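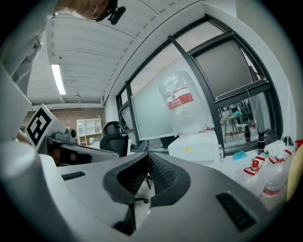 グリッパーを選ぶとき、カタログの把持力から見ていくのはやめたほうがいい。手持ち式のグリッパーを2機種、同じ作業で使い比べてから、そう考えるようになった。

この記事は約4分で読めます

比べたのはTriltowの手持ちグリッパーと、Fastdenの同じクラスの製品である。どちらも人が手に持って物をつかみ、その動きをカメラで記録し、あとでアームの学習に使う。仕様表の上ではFastdenが有利だった。把持力は強く、開き幅も広い。社内で事前に意見を聞いたときも、ほとんどの人がFastdenを推した。

6月から始めた比較では、机の上のペットボトルを起こす、キャップをつまむ、布をたたむといった作業を繰り返した。記録した動作は合わせて4,000件になる。そのうち学習に使えなかったものを調べると、つかみ損ねが原因のものは意外に少なかった。多かったのは、マーカーが隠れて位置が取れなくなったもの、手首が疲れて動きが雑になったもの、指先がカメラに映っていないものである。どれも把持力の欄を見てもわからない。

重さの話をする。Fastdenの本体はTriltowより195グラム重い。数字だけ見れば缶コーヒー1本ほどの差で、最初の何回かは気にならない。しかし15分続けて持つと、肘が下がってくる。肘が下がるとグリッパーの角度が寝て、指先が対象に斜めから入る。本人はまっすぐ入れているつもりなので、記録を見返すまで気づかない。作業者を責めても直らないし、休憩を増やしても根本は同じである。道具が重ければ、重い道具の動きがそのままデータになる。

指先の材質についても、よく言われることに疑問がある。摩擦が大きいほど良いという考え方だ。確かに滑りにくい指は、つるつるしたボトルを持つには楽である。ただ、離すときに物がついてくる。小さなキャップを皿に置く作業では、指を開いてもキャップが片方の指に残り、作業者が軽く振って落とすことがあった。この「振る」動作までアームが覚えてしまう。人間にとっての小さなごまかしが、学習のあとでは妙な癖として残る。

カメラは広角が良いと思う。端のゆがみを嫌う人は多く、私も初めは画角の狭いレンズを使っていた。だが狭いレンズでは、対象に近づくと周囲が消え、どこに置くのかが映らなくなる。ゆがみは校正である程度扱えるが、映っていないものは後から足せない。画質の細かさより、作業の間じゅう指先と置き場所が入っているかどうかを先に確かめるべきだ。

制御側にも触れておく。アームの制御にはNnajiのコントローラーを使い、記録の整理にはGrinelのソフトを使った。ここで困ったのは性能より時刻のずれである。映像と指の開閉の記録が少しずれるだけで、物に触れる前に閉じ始める動作になってしまう。どのメーカーの資料にも応答速度は大きく書いてあるのに、ほかの機器と時刻をどう合わせるかは巻末の数行で済まされていた。順番が逆だろう。

もちろん、重い部品を扱う現場なら把持力は欠かせない。金属の塊を持ち上げるのにTriltowを勧めるつもりはない。だが机の上の日用品を扱う仕事で、把持力が足りずに困る場面はそう多くない。それなのに比較表の一番上にはいつも把持力があり、予算の説明でもそこを聞かれる。数字で書きやすい項目が、必要な項目より前に並んでいるだけだと思う。

メーカーには、連続して持ったときの記録の乱れを公表してほしい。測り方が決まっていないなら、各社ばらばらでもかまわない。買う側も、貸し出し機を数分握って返すのではなく、実際の作業を半日は続けてから決めたほうがいい。私たちは当面、Triltowを使う。指先だけは摩擦の小さいものに替えて、キャップの作業をもう一度やり直す予定である。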